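Playtesters wanted for Jindari, our slow and stubborn river strategy game

7 October 2025
67 shares | 3 comments

Hello again from all of us at Plikau! If you played the little demo we put out in August, thank you, and thank you especially if you wrote to us afterward, even if you wrote to say that your grain barges kept sinking. We read every one of those messages (the barge ones twice) and a lot of what you told us has gone into the build we are getting ready now. We would love to have some of you come and play it before anyone else does.

For those who are new, Jindari is a turn-based strategy game about a river valley and the towns along it. You start with a ferry landing and a handful of families, and over many, many turns you build locks, dig canals, argue with your neighbors about who gets the water in a dry year, and now and then go to war over it. A full campaign on the large map runs to 3000 turns, though most people will have won or lost well before then, and you are welcome to stop whenever you like.

What we need is 67 people for the closed test. We are hoping for a good mix. If you have put half your life into big strategy games and keep a notebook next to the keyboard, wonderful, please write. If you have never finished one because the first hour put you to sleep, please write too, and maybe write first, as our opening hour is the part we worry about most. Guoqing Yu, our lead designer, has rebuilt the tutorial and is very curious to see where people get stuck in it.

The test has two parts. In the first you play the Garba campaign, where you hold the upper valley and everyone downstream is cross with you. In the second we put you in matches with other testers, three to a map, with the Zerker raiders switched on. The raiders are new. They come down out of the hills in winter, when the river freezes and your boats are no use, and we still can't agree in the office on whether they come too often. Tell us!

We ask for two evenings a week while the test is running, and a short written report after each one. It doesn't have to be polished. "I built a lock in the wrong place and couldn't work out how to take it down" is a perfectly good report, and so is a long angry paragraph about taxes. Saved games are very welcome along with it. You will need a desktop or laptop computer with a steady internet connection, and you should be 18 or older. An older machine is no problem and might even be useful to us, as the large map gets heavy late in the game and we want to know how heavy.

The test is unpaid, I'm afraid, but every tester gets a full copy of Jindari when it is released and a place in the credits under whatever name you choose (within reason). We do ask you to keep the build to yourself and not to stream it or post screenshots until we say so. Talking about it in the tester forum is fine, of course, and we hope you'll do plenty of that.

To apply, send us a message through the contact form with "Valley test" in the subject line. Tell us a bit about yourself, which games you've been playing lately, what kind of computer you have and which evenings usually suit you. If you remember a game that made you give up in a temper, tell us about that as well, we do enjoy those. We answer everybody, though it can take us a little while, so please don't worry if you don't hear back right away.

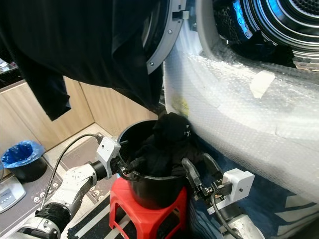
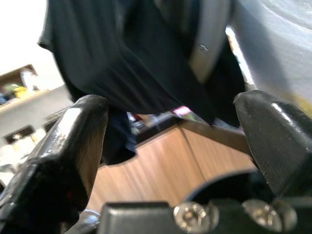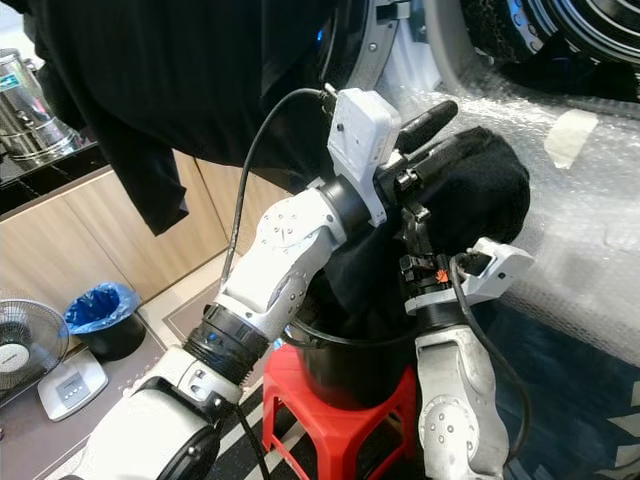 First picture: black garment at the washing machine door. Third: black cloth going into the bucket on the red stool.

Share this post (67) | Comments (3)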